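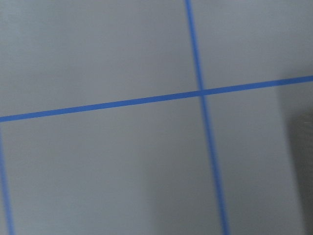 Blue tape on gray.

March 2019
By Selma Stan, Bemari Gallery, Lirnley

Hello to everyone at the Hoxha Fund,

This is the second report on the Omerović woodcut show, and it's a longer one than the first (sorry!) as so much has moved since December. I've kept the money part near the middle and the questions for you close to the end, so skip around if you're short on time.

The big news first. We have a final list of works. Nataša Omerović and I spent most of a week in her studio in Druvia pulling out every drawer, and we came home with 54 prints. My original proposal to you described the show as "a survey of the harbor series," and it has grown a bit past that. The harbor prints are still the heart of it, but she had a stack of small kitchen interiors that she'd never shown to anybody, printed on the backs of old tide tables, and once I'd seen them I couldn't picture the show without them. They're going in the back room by themselves, hung low, with a bench.

Nataša was nervous about those. She carved most of them when her kids were little and she was working at the table after supper, and she thinks of them as practice. I don't! Some of the cutting is rougher than in the big harbor sheets, sure, but there's one of a sink full of pans with the light coming in sideways that I'd put up against anything she's made. We went back and forth on it over a lot of coffee and in the end she said yes, on the condition that the labels say plainly when they were made and don't dress them up. I was happy with that. I was going to write short labels anyway.

Now the paper. You asked in your last letter about the condition of the older prints and whether the loan to the second venue was still realistic. Our conservator has been through the whole group. Most are fine, and I mean really fine, she stored them flat and out of the light all those years. A few have foxing along the bottom margin, and four have old hinges that were put on with the wrong glue and need to come off slowly before anything gets matted. Those four will be ready later than the others, but still in time for hanging. The two largest harbor prints will stay in Lirnley and won't travel. They're on very thin Japanese paper and I don't want them in a truck twice. I've told the people at the Druvia library, who are hosting the second leg, and they were nice about it. They have a lower ceiling than we do and the wall we had in mind was going to be a squeeze. 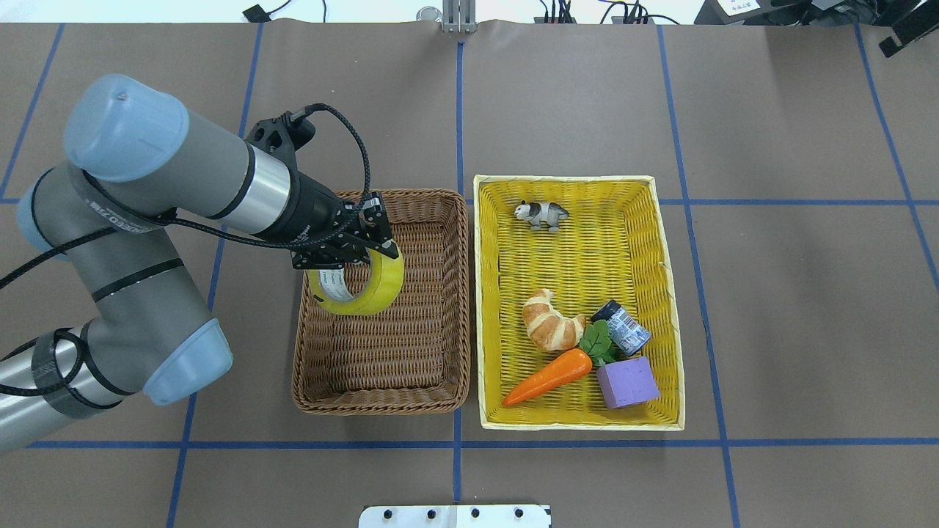

Yellow packing tape at the wicker basket.

Framing has been the slow part, and I'll admit I underestimated it. I had us down for plain maple frames all the way through. The first sample came back looking very yellow next to the ink, so we tried ash, then a painted gray that made everything look like a dentist's waiting room, and then ash again with a thinner profile, and that's the one. The mats are a warm white. It cost us a couple of weeks that I'd planned to spend on the catalog, so the catalog is now where the pressure is.

On the catalog: the essay is written and edited, the interview with Nataša is transcribed and cut down to a readable length (she talks the way she carves, straight in and then sideways, and I've tried to keep that), and the photography is done for the harbor prints. The kitchen prints still need to be shot. The photographer wants to do them out of their mats so that the tide tables show through a bit at the edges, and I think that's right, but it means everything has to be handled once more before the framer gets it. The printer has given us a new slot and is holding the price. I've asked for uncoated paper and a sewn binding. If there has to be a saving somewhere I'd rather drop the cover flaps.

Money, then. We're in decent shape. The conservation line came in under what I'd asked for and the framing line went over, and they very nearly cancel each other out. Shipping hasn't been touched yet. The catalog line is fully committed but only the deposit has been paid. I've spent nothing from the education line so far, which is on purpose, all of that happens once the doors are open. The spreadsheet is coming to you separately, with the invoices in date order this time (I heard you about that, and thank you for being patient with the last batch).

You wanted some sense of audience. The show isn't up yet, so what I can give you is the winter print fair, which we ran partly as a trial for this one. We had 886 visitors, our best winter yet, and a good many of them came through from the market next door with shopping bags and no plan to look at art at all. We had a proof press out and people could pull a small card to take home. The line for that was steady all weekend. It's made me want to bring the press out again for the Omerović show, in the front room, even though it eats up floor space. Nataša has offered to cut a small block just for this, a gull or a boat, she hasn't decided, and she'll come down for two Saturdays to print with whoever shows up.

The school sessions are mostly booked. I've changed the format from what was in the application. I'd proposed a guided tour followed by an activity, and after talking to the art teachers I've flipped it, so the kids carve first (soft foam, no blades for the younger ones) and then go in and look. One of the teachers told me her class never looked at a print so hard as after they'd wrecked a few of their own. We'll still do the tour for adult groups.

What's worrying me? The lighting in the back room, mainly. It has one track and it was put in for big paintings, so it throws a hard pool on the middle of the wall and leaves the corners dim. The kitchen prints are small and dark and they need something softer and closer. I've borrowed a couple of fixtures to test and I'm not in love with either. The other thing is the wall text. I've written it too many times now and I can't hear it anymore. Nataša's suggestion was to take out every adjective, and I did try it, and it's better, but it's a bit bare for somebody who walks in knowing nothing about woodcut. I'll keep at it.

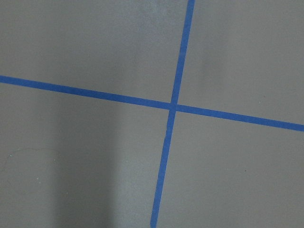
The layout is close to settled. The harbor prints go clockwise from the front door in the order she made them, with one break, a gap on the long wall where she stopped printing for a while. I wanted to leave it empty and she wanted to put a block there, the carved wood itself, inked black. Hers is the better idea. It'll sit on a narrow shelf at chest height, and people are going to want to touch it, so she's picked one she doesn't mind being touched.

A few things I need from you:

Could you let me know if it's all right to move the leftover conservation money over to framing? It's a small amount but I'd like it in writing before I pay the framer's last invoice.

I need your current logo and the exact credit line for the catalog. The one I have says "Hoxha Fund for the Arts" and your letterhead only says "Hoxha Fund," so please tell me which.

Would somebody from your side like to say a few words at the opening? No pressure, and it can be very short. If not I'll thank you from the floor.

And if any of you are passing through Lirnley before then, come by. The prints that are back from the framer are leaning along the office wall and you're welcome to look through them with me. Ring the side bell, the front one sticks.

Warmly,
Selma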